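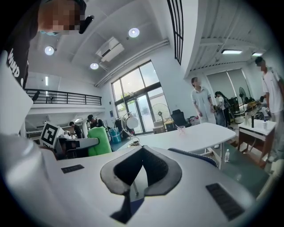 Good afternoon. The talk is on hearing people properly in shared rooms – village halls, canteens, classrooms – and why so many of them are hard work for the listener. I look after bookings at the hall in Darnby, so most of what I say comes from there. We lose more speech than we think. Since the spring we have lost the mouth as well. The person on the slide has a light blue face mask on, and anyone who leans on lip-reading, even a little, gets nothing from a face covered like that. Pause. Ask who has said "sorry?" more than once today.

Next slide. What a hard room does. Sound leaves the speaker, hits a bare wall and comes back late. The late sound lands on top of the next word. Consonants go first. Turning up the volume makes the echo louder too, so the talker gains very little.

Explain the test we did in August. One reader, 28 short sentences, a listener at the back writing down what they heard. With the curtains open, 12 came back wrong. We drew the curtains and put felt under the chair legs, and it was a good deal better. I don't have a proper figure for the second run as we changed reader halfway through. Say so if asked.

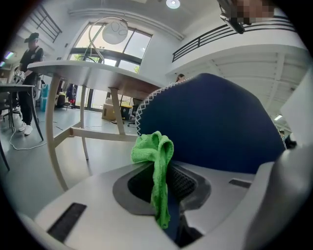 Soft things help, and they don't have to be bought as acoustic products. Heavy curtains, rugs, coats on a rack, a full bookcase. Spread them over two walls that meet. One thick panel on its own does less than people hope.

Costs, quickly. The quote from Climesora for ceiling panels was 1000 pounds. We had 900 in the fund. We bought curtains first and will look at the ceiling next year.

Habits cost nothing. Face the person. Say the name first, then the question. One voice at a time – this is the hard one. Switch the urn off before the meeting starts.

Leave five minutes for questions. Handout is by the door, large print copies underneath.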